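Print this story | E-mail this story
Reading time: 4 minutes

The Sponge Trials

November 27, 2020

By the time the Hustel results came back I had already eaten the celebration cake, which tells you how sure I was. I ate it standing up, in the corridor outside the lab in Bamton, with a plastic fork, and I was so happy I offered the last corner to the man delivering toner.

What we were trying to show was simple enough to fit on the lid of the cake box. You take a gripper, you put it in a person's hand, and you let the person do ordinary things with it. Pick up, move over, put down. The gripper remembers. Later a robot arm with the same kind of fingers gets to learn from all that remembering, and it never has to be steered through a single job by somebody hunched over a joystick. I loved the idea so much I used to explain it to people at bus stops.

The question, my question, the one I had been carrying since May, was whether mess helped. Everybody trained on clean tables. I wanted shelves. I wanted real shelves in real homes, where things lean on other things and there's a bag on top of the thing you're after and you have to come in sideways. My hunch was that a robot raised on clutter would do fine on a clean table, and a robot raised on a clean table would fall to pieces in my kitchen.

So we went shelf to shelf. We did the McIntyre building first, all the way up, then the flats over the bakery. I knocked on doors with a gripper under each arm and said please don't tidy. They always tidied. One woman had dusted. I stood in her hallway and asked, as nicely as I could, whether she might put it all back, and she laughed so hard she had to sit on the stairs – and then she put it all back, and added a shoe.

We collected 241 sessions. I can still tell you the ones I liked. There was a drawer of batteries and birthday candles, and a windowsill where a cactus guarded a radio. The sponges were my favorite, though. A block of wood is the same block wherever you grab it, but a sponge gives. Close on it too gently and it slides out, close too hard and it folds up like a letter. People do it right without thinking, and I must have watched a whole afternoon of people doing it right, rewinding, grinning at the screen like a fool.

Then we trained 2 robots. One learned from the tables, the other from the shelves, same hours, same arm, same everything. We named them Table and Shelf, having used up our imagination on the grant. Each got 100 tries in a cupboard it had never met, at the Mostine end of town, and the Hustel people scored them so that I couldn't lean on the numbers with my hopes.

I opened the file in the corridor with frosting on my thumb.

Shelf had won in the cupboard. I yelled. Shelf had won by a mile! It went in sideways, it nudged a bag out of the way, it came out with the sponge. I scrolled down, still yelling a little, to the clean table, where I expected a tie.

Shelf had lost.

It hadn't lost badly, but it had lost, and I put the fork down and went in to watch the recordings. I watched them until the lights in the corridor clicked off. There was the table, bare as a plate, and one sponge in the middle of it. And there was Shelf, coming in from the side. It slowed down. It tipped its fingers and made a small, careful push at the air to the left of the sponge, where in every home it had ever learned from there would have been something in the way. Then it waited for the thing to move.

I played that one again. I called the others in and we all played it again, and someone fetched chairs. It was making room. It had picked up our manners, all those hands in all those kitchens, and it couldn't believe in a place with nothing to move.

I have never been so pleased to be half wrong. We had the next study sketched out on the cake box before midnight, a little clean table mixed in with the clutter, a spoonful first and then a cupful, to see how much it takes before the arm will trust an open space. I took the early bus home with the lid on my knees. Then I slept for two hours, got up, and knocked on the bakery door to ask if anybody there had a shelf we'd missed.

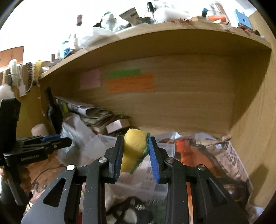
Robin wrote in to ask whether Table ever got a second chance in the cupboard, because it seems unfair to let it go down as the loser when it had only ever been shown one kind of world, and could the next story be told from its side, please.

Recent stories
The Arm That Learned to Wait
Letters from the Mostine Ferry
Two Keys for Bamton
A Good Year for Snow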